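Section 4: Getting the two-arm cell ready for a session

Last updated: July
Reading time: 2 min
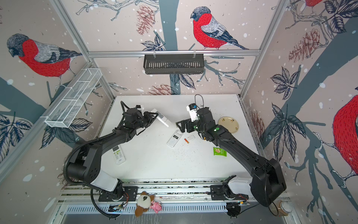
I look after the Nkosi cell at our Valletley site, and this section is the routine I go through before I let anyone run it. I wrote it for people who already know how to power up the arms (that was Section 2), so I'll skip the basics! Most of what goes wrong on this cell is cable trouble or clutter. The corrugated conduit on the left arm loops out along its outer side and hangs down near the base, so that's where I always look first. Then I look at the tabletop, where crumbs love to collect between the remotes and the snack packet, and they will get into the finger pads if you let them.

Before you start

You'll need a soft brush, a hand vacuum, a hex key set and the Fluvex console logged in as operator.

CAUTION: Press the stop button and wait for both arms to settle before you put your hands over the table. I don't care how quick the job is.

1. Lift the loose items off the table and put them to one side. Brush the crumbs toward the front, then vacuum them up. Don't blow them – they end up in the rail.

2. Check the base bolts on both arms where they meet the mounting rail. Finger-tight is no good. If one turns, snug it down and run the home routine again before you do anything else.

3. Follow the left conduit from the base up with your fingers. It should move freely and have no flat spots.

4. Do the same on the right arm, and include the thin cable that loops up near the gripper. I leave enough slack for a full wrist turn, plus a little extra.

5. Wipe the gripper fingers. Open and close each one 40 times from the Gronach menu (yes, it's dull, go get a coffee).

6. Release the stop and send both arms to the meeting pose. The grippers should face each other with a narrow gap between them. If they touch, go back to step 2.

7. Put the items back anywhere both arms can reach, then try one slow handover with the tube. I like to hold it near the cap.

Note: The cycle counter was at 3,801 when I last changed the pads. I get around 386 handovers from a set before the grip starts to slip, so write your number in the log.

If the console shows error 2 after step 6, one arm hasn't homed. Stop, home that arm by itself, and repeat the step.

Questions about this guide? Contact the Valletley cell desk | © Nkosi | Back to top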